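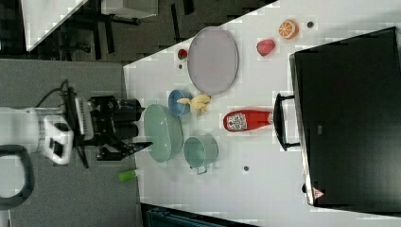 Boards > Play & Pretend > Play Kitchens and Play Food > Color schemes: all matching or all mixed?

Last updated: March 12, 2025

**sagepot_ruba**
OK, I have finally landed on a palette for the play kitchen table and I'm so happy with it I had to start a thread. Soft greens for the cooking things, one big lavender-gray plate for serving, one little blue piece, and then the food gets to be as loud as it likes. Red strawberry, orange slice, banana. On a white table the food just sings!

I spent most of November with a giant mixed lot (200 pieces, from a daycare in Wostarstead that was closing) and it was chaos. Every color of plastic, and the kids would dump it and walk off. Now there's a lot less out at a time and they stay at the table so much longer. My niece served me banana on the big plate and then a strawberry "for the vitamins" and charged me 26 dollars.

So what's everybody else doing? Matched sets or a happy jumble?

**tincanhat**
Jumble, all the way. My two couldn't care less what color the pot is. I like a calm table as much as anybody but I think the palette thing is for us grownups. Glad they're playing with it though!

**haris_l**
Gonna disagree a little with tincanhat. Color does help them sort, at least it did with mine. If all the dishes live in the green/gray/blue family, then anything red, orange or yellow is food, and cleanup goes twice as fast. We did it by accident and I'd never go back.

Ruba, do you keep the pans in the same family too? I've got a black one that bugs me.

**sagepot_ruba**
haris_l, YES on the sorting, same thing happens here! And keep the black pan. A bit of black makes the greens look better and it feels like real cooking stuff.

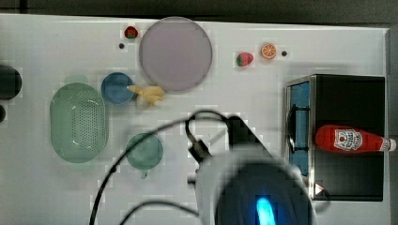 Where to park the condiments took me longer than anything else. I tried a tray, then a little rack, then a mug, and every one of them got emptied onto the floor inside of a day. What I like now is giving tall stuff its own spot away from the dishes. The ketchup bottle gets laid down on top of the black cabinet on the right, so it can't be knocked over, and the label with the tomato on it tells the little ones what it is. It leaves the middle free for the plate, and the strawberries and orange slice can spread out around it.

I know some people want a place for every single thing, with outlines taped down. I love how that looks, I just can't keep it up.

**Mapleandmoss**
Taped outlines person reporting in, lol. We have a Stedska table, the low one, and I did outlines with painter's tape for the plates and the pot. It stayed neat for 4 days. After that somebody peeled the tape off and made a road.

Love the colander, by the way. Ours is the most used thing in the whole kitchen. It's been a hat, a boat, a cage for a dinosaur. Does anybody else's kid rinse everything? Mine rinses bread.

**tincanhat**
Mine rinses the rinsing bowl.

**haris_l**
Colanders are the best thing you can put in a play kitchen, I'll fight anyone on that. We have family in Abu Hammour and when we visited, my cousin's kids had no play food at all, only a real colander and a bag of dried chickpeas, and they were busy for a whole afternoon. I came home and thinned ours out the same week.

One question for the crowd. Bananas: whole bunch, or singles? My daughter will only use singles. She says a bunch is "for the store."

**sagepot_ruba**
Your daughter is right and should be in charge of something.

The banana is the star here, no contest. It gets cooked, it gets served, it's a phone about half the time. I swear it ends up next to the blue piece no matter where I put it. I've started leaving those two together on purpose when I set up, kind of like a snack that's already begun, and the kids walk right over and pick up the story from there.

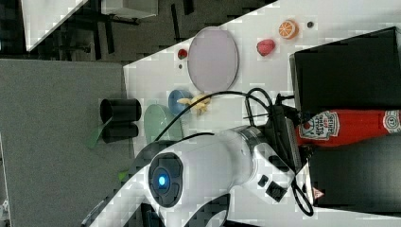
Half-started play is my favorite trick lately. I used to line everything up like a store shelf and they'd just look at it. Tip a cup over, leave some fruit by the plate, put a dish where it's in the way, and suddenly they've got opinions! They want to fix it or finish it.

**plumjar88**
Hmm. I tried that and my son thought the last kid hadn't cleaned up, and he was mad about it. He wants it all put away when he gets there so he can take it out himself. I don't think it's wrong, but it's not for every kid.

Also can I be the boring one and ask about size? The plate looks huge next to the food. Do you find they only use the big one?

**sagepot_ruba**
plumjar88, not boring! Totally fair on the setup, my nephew is a bit like that and I leave it bare for him.

The big plate is on purpose. Small plates meant one piece of food per plate, and then they ran out of plates, and then there was a fight. One big one and they pile everything on and share it. I found mine at Trurnano, the secondhand place out by the rail bridge, in with the real dishes. Worth digging in that bin if you're ever over there.

**Mapleandmoss**
Trurnano!! I got our teapot there. Go early, the kitchen bins get picked over.

**plumjar88**
OK, one big plate, I'm going to try it. What about utensils? I've got a whole drawer of those and they're the thing I'm always stepping on.

**sagepot_ruba**
Cut it way down. I put out one good spatula with slots and let them have that. 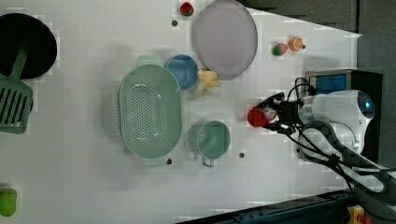 A spatula does nearly everything, as far as mine are concerned. It flips, it stirs, it scoops, it points at people who are late for lunch. I rest it across the pan when I'm setting up and that seems to be enough of a hint. Forks and knives I save for when we're doing a proper restaurant with menus.

**tincanhat**
Fine, you've got me. I put away half the jumble last night and set out a green pot, one plate and the fruit. My three year old made soup for forty minutes. I still say the color had nothing to do with it.

**haris_l**
It was the green pot.

**tincanhat**
It was NOT the green pot. It was having less junk on the table.

**sagepot_ruba**
Could be both! And haris_l, I just noticed you're at 3,000 posts. Congrats, go have some pretend soup.

**Mapleandmoss**
Quick one before I forget, does anyone wash the fruit pieces in the dishwasher? Top rack? The seeds on my strawberry are holding onto something and I'd love to know what it is, or maybe I wouldn't.

**plumjar88**
Old toothbrush and dish soap. I melted a pear once on the top rack.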